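# Werkstatttipps: Greifversuche mit weichen Objekten auf dem Tisch

Stand November. Die Hinweise stammen aus der Arbeit am Versuchsplatz Leda und richten sich an alle, die dort Ablageaufgaben (Objekt in Korb) aufzeichnen oder auswerten. Grundkenntnisse der Armsteuerung werden vorausgesetzt.

## Tischfläche

- Matte Platte verwenden. Glänzende Beschichtungen erzeugen Spiegelungen, die die Segmentierung als zweites Objekt wertet.
- Vor jeder Serie trocken abwischen, danach einmal mit einem leicht feuchten Mikrofasertuch. Kein Glasreiniger: Der Film verändert die Reibung messbar, und Bälle rollen weiter.
- Klebebandmarken nach dem Einmessen entfernen. In der ersten Serie blieben sie liegen, und das Modell orientierte sich am Band. Auf der sauberen Platte brach die Erfolgsquote ein.
- Platte mit der Wasserwaage in beiden Achsen prüfen.

## Korb

Durchbrochene Kunststoffkörbe sind leicht und rutschen bei Berührung. Zwei Streifen transparente Antirutschfolie unter dem Boden genügen. Doppelseitiges Klebeband hält besser, verhindert aber, dass der Korb zwischen den Durchgängen schnell versetzt werden kann.

Ovale Körbe nicht immer parallel zur Tischkante stellen. Die Ausrichtung der Längsachse gehört zu den Größen, die im Versuchsplan variiert werden. Wer sie aus Gewohnheit gleich lässt, verfälscht den Datensatz.

## Startabstand

Der Startabstand zwischen Fingerspitzen und Objekt war die eigentliche Frage der letzten Serie. Verglichen wurden zwei Bedingungen: Start aus der Ruheposition über der Tischmitte und Start seitlich neben dem Objekt mit geöffneten Fingern. Insgesamt liegen 2.050 Durchgänge vor, verteilt auf 8 Objekte. 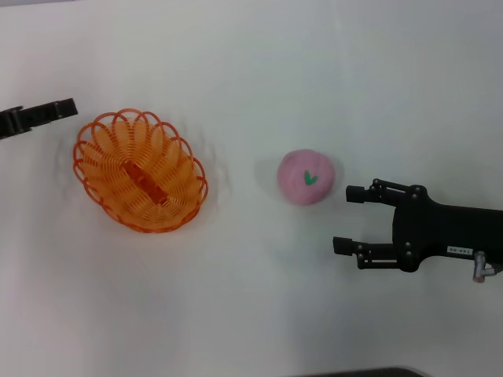 Beim seitlichen Start sank der Anteil der Fehlgriffe durch Wegrollen um 55 Prozent gegenüber der Ruheposition. Bei kantigen Objekten zeigte sich kein Unterschied. Der Effekt geht vermutlich auf die kürzere Anfahrt zurück: Auf der langen Bahn summieren sich kleine Fehler der Höhenschätzung, und ein Finger berührt das Objekt früher als der andere.

Für die Praxis folgt daraus:

1. Runde Objekte seitlich anfahren, Finger vollständig geöffnet.
2. Annäherungsgeschwindigkeit auf den letzten Zentimetern reduzieren.
3. Erst schließen, wenn beide Finger am Objekt vorbeigeführt sind.
4. Nach dem Anheben eine kurze Pause einplanen. Weiche Objekte geben nach, der Griff setzt sich.

Der Versuch sagt nichts über Stapel oder verdeckte Objekte aus. Dafür läuft eine eigene Serie.

## Filz, Plüsch, Schaumstoff

- Fusseln mit der Kleiderrolle abnehmen. Sie sammeln sich sonst auf den Fingerbelägen und mindern die Haftung.
- Schaumstoff verformt sich bei langen Serien bleibend. Objekte abwechselnd einsetzen und über Nacht offen lagern, keinesfalls unter Gewicht.
- Gewaschene Plüschteile vollständig trocknen lassen. Restfeuchte im Kern verschiebt den Schwerpunkt.
- Einseitige Aufdrucke oder Stickereien im Protokoll mit Lage vermerken (oben, seitlich, verdeckt). Die Objekterkennung reagiert darauf stärker als auf den Farbton.

## Greiferpflege

Gelenkschrauben der Fingerglieder vor Serienbeginn auf Spiel prüfen. Nachziehen nur mit Drehmomentschlüssel, Wert laut Datenblatt. Fingerbeläge mit Isopropanol reinigen und vor dem Einschalten ablüften lassen. Beläge von Betex und Ostberg nicht am selben Greifer mischen, die Materialstärke weicht ab, und die Nullstellung stimmt dann nicht mehr.

Leitungen am Gehäuse so führen, dass sie bei voller Drehung des Handgelenks nicht spannen. Einmal von Hand durchfahren, bevor das Programm startet.

## Protokoll

Jeder Durchgang erhält Objekt, Korblage, Startbedingung und Ergebnis. Als Erfolg zählt nur, wenn das Objekt nach dem Öffnen der Finger im Korb liegen bleibt. Auf dem Rand abgelegt gilt als Fehler. Die Zuordnung strittiger Fälle übernimmt Pak-hei Hsieh. Bitte mit »H« kennzeichnen und nicht selbst umstufen.

Die Auswertungsskripte liegen im Verzeichnis Hsiao, Unterordner »Startabstand«. Rohdaten dort nur lesen, Korrekturen in eine eigene Tabelle schreiben.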